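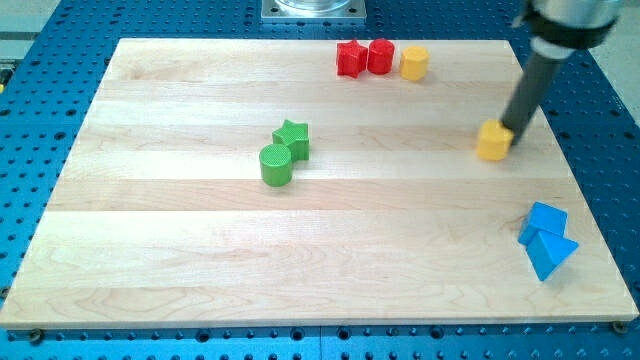

Home Diary Workshop Garden Archive Search

December, evening

Got up before six and oiled the second board before work. The first one has been sitting on the blue table since last night and I'm happy enough with it. The grain came up well. I had worried about the pinkish plank in the middle, which looked wrong when everything was clamped, but with the pale ones either side of it the board looks planned. I'm leaving it as it is.

The blocks are out on it now. Stars and cylinders, red and green, and the yellow ones and the blue ones. Eight altogether, two of each color, and that is going to be the set. I went back and forth on this for weeks. The Etow set I grew up with had 110 pieces in a tin and I remember mostly the tin. Two of a color means a small child can find the other one and be done.

Diễm Diệp came by at lunch to look. She has run the toy library in Dodmont for 18 years and doesn't say much until she has handled a thing. She liked the stars best because of the ridges down the sides. She thinks the board should be thicker at the front so small hands can get under it. I said the front is thin so that it slides onto a shelf. We left it there. She is probably right.

She also asked whether the red star and the red cylinder were meant to go next to each other. They weren't meant to go anywhere. But it did make me think about the card that goes in with the set. I had written a page and a half of games and I cut it down tonight to four lines: find the pair, put the pair together, stand one in front of the other, make a row. I may cut the last one as well.

Money. The Wullia order came to 3,843 with shipping, and I had set aside 3,000. Most of the difference is the wood. I could go to Tudose for the next batch, but their pale stock was knotty last time and I threw out a good part of it. Will write to both after the holidays — no point now, they are closed anyway.

Afternoon was slow. Sanded the edges on boards three and four. Board four has a gap between two of the planks near one corner and I don't think filler will hide it. It can be the one we keep at home. Swept up, put the clamps away, found the small square I had been missing since October under the bench.

Supper was soup. Wrote labels until nine. My handwriting gets worse after the first dozen, so I stopped.

Tomorrow: second coat on board two, ask Diễm for the shelf measurements, buy string. Need to decide about the front edge before I cut any more.

We use cookies to keep this site working. By continuing to browse you accept our cookie policy. Accept Settings

Contact | Copyright, all rights reserved | Back to top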